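Worktop oil on birch ply: how many coats?

tannin_35
Posted August 23, 2020
Fitting out a utility room with birch ply tops, 18 mm. The Pullero tin says 2 coats of hard wax oil. The Pavden data sheet for what looks like the same sort of product says four on end grain. Which is right for exposed edges? Sink is at one end, so splashes are certain.

quillback
Two on the face, more on the edge until it stops drinking. Edge plies take up far more than the face veneer. Sand to 180, no finer, or the oil sits on top and stays tacky.

Mulcahy
Disagree on 180. I go to 240 on faces and have had no adhesion trouble. 180 leaves scratches that show under a low window.

quillback
240 is past what the maker allows on most of these. It may hold for a year. Ask again after two winters.

tannin_35
Mine says 150 to 180, so I will stay inside that. What about the underside?

erow_bench
Same number of coats on both sides. An unsealed underside takes up moisture at a different rate and the board cups. I left one bare in February and it had lifted 2 mm at the front corner by summer.

Mulcahy
2 mm over what length? Ply is balanced. I would look at the fixings first.

erow_bench
1400 mm, slotted brackets, screws not overtightened. The fixings were fine.

quillback
For pale boards there is also the colour question. Clear oil yellows birch. If you want it to stay light, use a version with a little white pigment and wipe it back hard after ten minutes. Against a white wall any yellowing shows straight away.

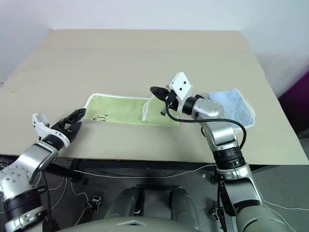

Pigment goes on the first coat only. A second pigmented coat turns patchy, worst near the edges where the cloth slows down. Clear on top after that.

tannin_35
Does the pigment settle in the edge plies?

quillback
Yes, in the darker ones. Do the edges in clear from the start.

Mulcahy
Or lip them with solid timber and skip the problem.

tannin_35
No lipping, the edge stays visible. Going with 180, pigmented first coat on the face, clear on the edges, both sides sealed. Will order a litre.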